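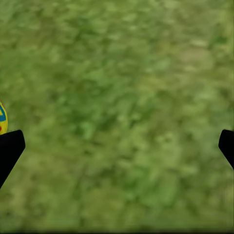

Stocking the sickroom closet, quick version

Flu went through our place twice this winter so I finally got the sick shelf in order. Typing this fast, kid is napping.

Masks first. Keep them in the box they came in, lid shut, up high away from the steam. Loose ones in a drawer get linty and the elastic goes. If a box got damp, toss it.

Gloves. Buy one size up. Damp hands and a snug glove, forget it. Broma makes a thin one that tears if you look at it, fine for thermometers and pills, not for scrubbing. For the bathroom get the long cuff kind.

Hand rub: read the back label. You want at least 60 percent alcohol. Pump bottle by the bedroom door, another by the kitchen sink. Not on the windowsill, not near the stove, it burns. And out of reach of little ones.

Bleach. Mix it fresh every day, it goes weak sitting around. Cool water, window open, NEVER with ammonia or vinegar or whatever is in the toilet cleaner. Follow the jug, they are not all the same strength. Wash the gunk off first with soap then wipe on the bleach water and let it sit. Most people wipe it right back off.

Mop heads. Keep 2, one for the sickroom and bath, one for everywhere else. I put red tape on the handle. Hot wash, dry all the way, hang head up. A wet mop in a bucket smells by morning.

Toilet paper and tissues: off the floor! Basement shelf at least. Ours wicked up water last June and we lost the whole stack. Zarkport bins with the snap lid work, so does a clean trash bag tied shut.

Thermometer. Spare battery taped to the case. Wipe with alcohol before it goes back, not after somebody else allready used it.

Pills and syrups. Not the bathroom cabinet. Too humid. Check dates when you change the smoke alarm battery. Write the opening date on cough syrup with a marker.

Lined trash can with a lid next to the bed. Double the bag. Tie it before its full.

More later, she's up.

Posted Jan 20, 2006
Viewed 2353 times | 19 comments | Email this page

Comments

fillemholm_mom: The red tape! Doing that tonight. My husband uses the bathroom mop on the kitchen floor every single time.

kushwaha22: can you use the bleach water in a spray bottle? I always end up coughing.

tapeandtwine: I don't spray it, I pour it on a rag. Way less in the air.

dee_in_the_basement: Lost a closet of paper towels the same way. Get them up on bricks if you don't have shelves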